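Ballora Robotics Club: call for participants, faucet project

Posted November 20, 2018

The Ballora Robotics Club is looking for 6 new members to join its simulation team for the spring term. Work begins in February and runs to the end of the school year. You do not need to have been in the club before.

The team is teaching a simulated robot arm to turn the handles on a bathroom faucet. Everything is done on a computer. The faucet is the three-piece kind, with a tall spout in the middle and a lever handle on each side, and the arm has to reach a lever from wherever we start it, without hitting the spout.
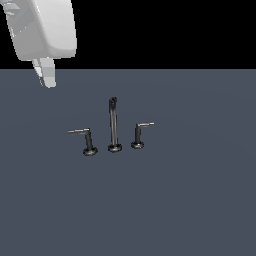
The faucet set in the simulator, with the gripper off to the left.

The project is our entry in the Gukcombe student challenge, simulation division. Entries are scored over 500 trials with the starting position of the arm changed each time. Teams get no points for a trial in which the spout is knocked over. Our current controller was written by Cillian Mulligan and Saoirse Mac Carthaigh, who will be on the team again in the spring and will show new members how it works.

We need people for the following work:

Motion planning. Writing and testing the code that picks a path for the arm. Some Python is required. A semester of class or the same amount on your own is fine.

Modeling. Building more faucet models in different sizes and handle styles. Experience with any 3D modeling program will help.

Trial review. Going through saved runs, sorting the failures by type, and keeping the log. No programming needed, but you have to be careful and willing to look at a lot of runs that are nearly the same.

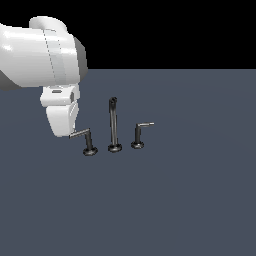 Gripper finger close to the left lever.

Members meet for 2 hours a week in the Oravec computer lab and should expect to do a little more at home. The simulator runs on the lab machines. It will also run on most laptops, slowly. The fee is $50 for the term and covers challenge registration and a club shirt. If the fee is a problem, write to Kathleen Breathnach and it will be waived. You do not have to give a reason.

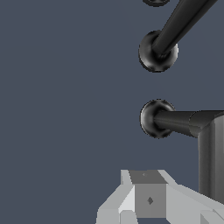
Trial reviewers work from more than one view of the simulator, and new members will spend their first meetings learning to read them. Wide views are easy. Close views take practice: the ends of the levers look like round dark knobs with rods running off behind them, and the gripper takes up the bottom of the picture. You will need to be able to say which part is which before you start filling in the log. Peadar Ó Dubhghaill runs these first meetings and has a set of old runs to practice on.

Open to students in grades 9 through 12. Students from outside Ballora may apply if they can get to the lab each week.

To apply, send a short note with your name, your grade, which of the three jobs you want, and anything you have built or written that relates to it. School assignments count. A second choice of job is helpful. Notes go to Tahira Pirzada, faculty advisor, through the club mailbox or at the front desk of the lab. Applicants for motion planning will be asked to bring a piece of their own code and talk through it. Everyone who applies will get an answer before the winter break.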